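torquelatte
Who else has a written reset rule for tabletop arm work? We just rewrote ours and I'm way too excited about it, so here goes. Before every run, all props go back to their marked spots, gripper open, e-stop tested, hands outside the tape. Two people sign the sheet. We're calling it the Luscombe sheet after the building. It's one page!

mothwing_42
Love that it's one page. Ours at Derico was 10 and everyone skipped to the signature box. One question though, why marked spots? If the props always sit in the same place, the arm only ever learns that place.

torquelatte
Fair! Marked spots are only for the check run. After that you can shuffle as much as you like, as long as it goes in the log.

bench_goblin
I'm going to disagree with the two signatures. We tried it for the Skamonex trials and the second person just signs whatever the first one wrote. One name, one person responsible. Put the effort into cable checks, that's where we lose time.

mothwing_42
Cable checks yes, a hundred times yes. Slack at the wrist gets looked at before power on, every single time. But I'd keep the second signature. Last July ours caught a speed limit left at the wrong setting, and that alone paid for the paperwork.

bench_goblin
One catch in how many runs?

mothwing_42
934. I still call that worth it :)

pelican_stairs
New here, and this thread is great. Does anyone have a rule about camera views? We had a whole batch where the wrist view was fine and the overhead one had been knocked sideways, and it didn't get noticed until review.

torquelatte
Ooh yes, that's line 4 on ours. Save a still from every view, compare with the reference set, and only then start. Takes almost no time. These are from our kitchen setup on 23rd March, so you can see how different the same table looks from each side: 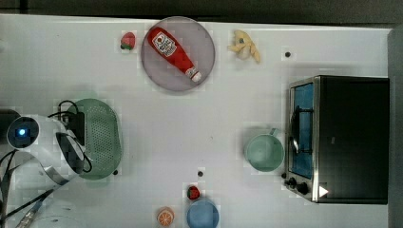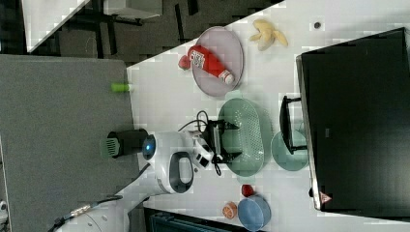
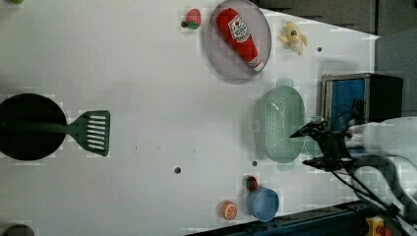
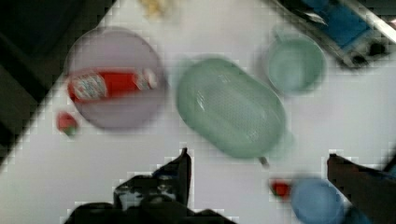
Kitchen table setup, last one is the wrist view

pelican_stairs
Super helpful, thank you! Stealing line 4 today.

bench_goblin
OK, the stills I'm sold on. Still one signature.

Related threads
Tape or paint for floor zones?
Phillips screws keep backing out of the gripper mount
How often do you test your e-stop?
Log templates, post yours
Speed limits for shared benches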